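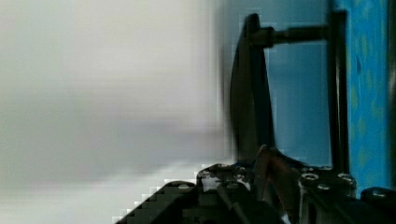 Fig. 5. Doigt noir et courbe d'une pince, sur fond bleu.

5. Première moutarde au moulin Trummer

Vous avez monté le moulin (section précédente) et il vous reste, selon toute vraisemblance, une rondelle en trop. Elle est de rechange. Rangez-la dans la boîte, où vous ne la retrouverez jamais.

Cette section concerne le moulin manuel Trummer livré avec les meules Aler. Pour les anciennes meules Lalska, suivez la même procédure en doublant le temps de trempage et la patience.

Avant de commencer

Il vous faut des graines de moutarde brunes ou jaunes, du vinaigre de cidre, de l'eau froide, du sel fin et un bocal propre muni d'un couvercle qui ferme. Vérifiez ce dernier point maintenant, pas quand la moutarde sera prête. La trémie accepte jusqu'à 210 g de graines trempées. Elle en accepte aussi davantage, qu'elle rend ensuite sur le plan de travail.

Trempage

1. Rincez les graines dans une passoire fine. Celles qui traversent la passoire sont perdues, n'insistez pas.

2. Versez-les dans un saladier en verre ou en grès et couvrez-les d'un mélange à parts égales d'eau et de vinaigre. Les graines doivent être recouvertes d'un bon doigt de liquide.

3. Laissez reposer une nuit au frais. Si les graines ont tout bu au matin, remettez un peu d'eau et attendez encore 15 minutes.

Note : le livret de recettes Rostum propose, page 127, un trempage à la bière brune. Le résultat est bon. La bière restante ne figure pas dans les fournitures du moulin.

Mouture

4. Fixez le moulin au bord d'une table solide et serrez la vis à la main. Une table de camping n'est pas une table solide, quoi qu'en dise la notice de la table de camping.

5. Tournez la molette de réglage vers la droite jusqu'à sentir une résistance, puis revenez d'un quart de tour. Vous obtenez une moutarde à l'ancienne. Pour une pâte plus lisse, revenez d'un huitième de tour seulement et prévenez votre épaule.

6. Placez un bol sous le bec. Cette étape paraît superflue à l'écrit.

7. Égouttez les graines en gardant le liquide, remplissez la trémie à moitié et tournez la manivelle dans le sens indiqué par la flèche. Ajoutez une cuillerée de liquide de temps à autre, dès que la pâte accroche.

8. Salez en fin de mouture, mélangez, mettez en bocal.

ATTENTION : ne poussez jamais les graines avec les doigts. Utilisez le poussoir fourni. Un manche de cuillère en bois peut dépanner, mais il laissera des échardes dans la moutarde et les meules Aler ne font pas la différence.

ATTENTION : la mouture dégage des vapeurs piquantes. Ne vous penchez pas au-dessus du bol pour « voir si ça sent bon ». Ouvrez une fenêtre et ne vous frottez pas les yeux avant de vous être lavé les mains deux fois.

Repos

9. Goûtez une pointe de couteau si vous y tenez. La moutarde fraîche est amère, agressive et décevante. Ne la corrigez pas au miel à ce stade, vous le regretteriez.

10. Fermez le bocal et gardez-le au réfrigérateur plusieurs jours avant de goûter à nouveau. Miel, estragon, piment ou poivre vert s'ajoutent à ce moment-là.

Note : une moutarde commencée en octobre fait un cadeau de fin d'année très honorable. Les destinataires en parleront peu, mais rendront parfois le bocal.

Nettoyage

Démontez les meules aussitôt après usage. La pâte sèche vite et durcit ensuite comme un enduit de façade. Brossez à l'eau tiède, sans savon, et essuyez avec un torchon dont la couleur vous est indifférente. Le corps du moulin ne passe pas au lave-vaisselle. Remontez les meules bien sèches, côté rainuré vers l'intérieur, molette desserrée.

Si la manivelle grince au remontage, mettez une goutte d'huile alimentaire sur l'axe. Si elle grince encore, reportez-vous à la section Dépannage, paragraphe « Bruits ».

Rostum, notice révisée le 01/06/2020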